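Skip to content
Home Posts Projects Notes About

Stroke order, dish order: notes on the planner behind the brush arm

Posted 06/10/2019
8 minute read

I've been meaning to write up the brush planner for a while. Most of the questions I get are about the arms, and the arms are the part I had the least to do with. My side is the software between a character on a screen and a list of poses the controller is willing to run. It's called Mivar and it's mostly Python, with one C++ node where Python was too slow.

The input is a stroke file. Each character is a list of strokes in writing order, and each stroke is a centreline with a pressure value at every sample. The first version of the file had no pressure at all. I was thinking of the brush as a pen, and for a pen a height of zero is fine. A large brush is a different animal. The tip spreads when you press it, the width of the mark depends on how far down you are and which way you're dragging, and when you lift off, the tip doesn't go back to where it started. If you ignore that you get lines of the right length in the wrong place.

So Mivar keeps a small model of the bristle. It's a lag: the contact point trails the handle by a distance that grows with pressure, and it turns toward the direction of travel over the first bit of each stroke. The planner offsets the handle path to put the contact point on the centreline. The model has 3 parameters and I fit them from test strokes, photographed and thresholded. I tried a fancier version with separate terms for loading and unloading and it fit the test strokes nicely and drew worse characters, so it's gone.

The second half of the job is the dish. The brush only carries so much, and the planner has to decide when to stop writing and go back for more. I treat the load as a number that drops with contact length times width. Before each stroke Mivar checks whether there's enough left to finish it. If there isn't, it inserts a dip. It will never dip in the middle of a stroke, even if the estimate says it's going to run dry, because the join always shows.

A dip is its own little motion primitive: approach over the rim, lower, press until the hairs spread, drag toward the rim, lift. The approach has to come in at a slant because of how the handle sits in the gripper, and the slant means the handle passes low over whatever is beside the dish. That's where most of my planning failures come from.
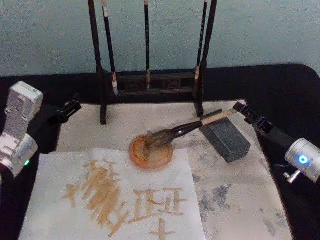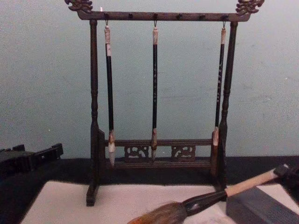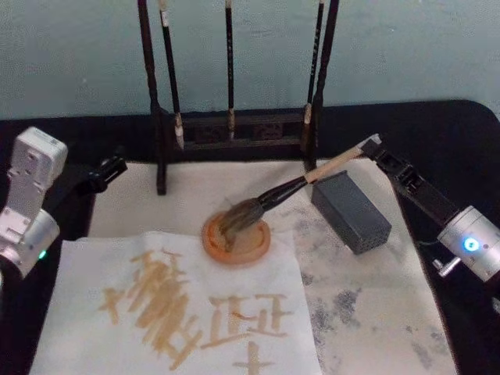
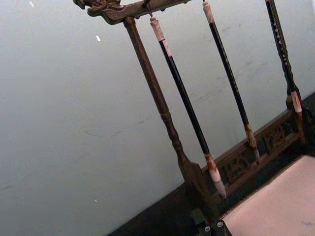

The collision world for all this is embarrassingly simple. The table is a plane, the wall is a plane, the dish is a short cylinder, the block is a box, and the brush rack is one tall box that takes in the posts, the base and everything hanging between them. I started with a proper mesh for the rack, carving and all, made from a scan. It had far more triangles than it deserved and the planner spent its time checking clearance against curls of wood it was never going to go near. Swapping the mesh for the box took planning for a single dip from 2970 milliseconds to 1661, with the same seeds and the same start poses. I was hoping for better than that. The rest is mostly inverse kinematics retries near the edge of the workspace, and I haven't dug into it yet.

The one box causes a problem of its own, which is that it makes it impossible to ever plan a grasp on a hanging brush. As far as the planner knows, the brushes are inside a solid. For now the large brush is the only one in the plans and it starts in the gripper, so I've left it. When I get to swapping brushes I'll split the rack into a frame and a set of slim cylinders, and turn off checking against whichever cylinder is the target. The Nerton people do something similar with bottles in a crate and it seems to hold up.

Perception is in better shape than I expected. The dish is easy. It's a strong orange on a pale felt, so a colour threshold and an ellipse fit are all it needs, and the fit is stable even with the brush covering part of the rim. I keep the last good estimate and only accept a new one if it hasn't moved much, otherwise I stop and re-detect.

The paper is harder. White paper on off-white felt has almost no contrast along the edges, and the wrinkles throw shadows that look as much like an edge as the real one does. The grey ink stains on the felt don't help either. I was using a line detector and it would happily lock on to the border of a stain. The current version fits a whole quadrilateral at the known sheet size and scores it on all four sides together, with sides outside the view left out of the score. It's slower and it picks the right answer much more often. I also tried taping down markers at the corners, which worked perfectly, and I took them off again because I'd like this to run on any sheet somebody puts down.

Which way up the character goes was a bug for longer than I'd like to admit. The stroke files have y pointing down the page, the table frame has y pointing away from the robot, and I had a sign flip in 2 places that cancelled each other out. When I cleaned up one of them everything came out mirrored. Orientation is now a named setting on the page object, with a test that draws an L and checks which side the foot is on. If you're starting something like this, write that test on the first day.

The camera views don't get fused in any clever way. The head camera does the page and the dish. The wrist camera is there for close-up checks near the rack, and its picture rolls with the wrist, so nothing downstream is allowed to assume that up in the image is up in the room. I had a brush tip detector that did assume that. It worked beautifully in one pose.

For tooling, the thing that has saved me the most time is the replay viewer, which I stole the idea for from a project called Mornau. It takes a log and shows the planned contact path, the handle path and the estimated load on one timeline, and you can scrub it. Before that I was reading pose dumps in a text editor. Most of the bugs I've fixed in June were visible in the viewer within a minute of opening the log.

Things still on the list:

Ink load estimate. It's a guess with a constant in it, and the constant depends on how wet the brush is to start with. I'd like to correct it from the measured width of the last stroke.

Overlapping strokes. In a dense character the later strokes go over damp paper and bleed wider than the model says. Waiting would help, and the planner has no notion of waiting.

Pressure at stroke ends. Hooks come out blunt. I think the lift starts too late, and I want to look at it with the Benítez spline code, which lets you put a separate timing curve on z.

I'll put the stroke file format up in the Notes section once I've renamed a couple of fields. The pressure one is currently called "p2" and I can't remember what happened to p1.

Get new posts by email. Enter your address to subscribe. Unsubscribe at any time.

This site uses cookies to remember your preferences. Accept / Manage settings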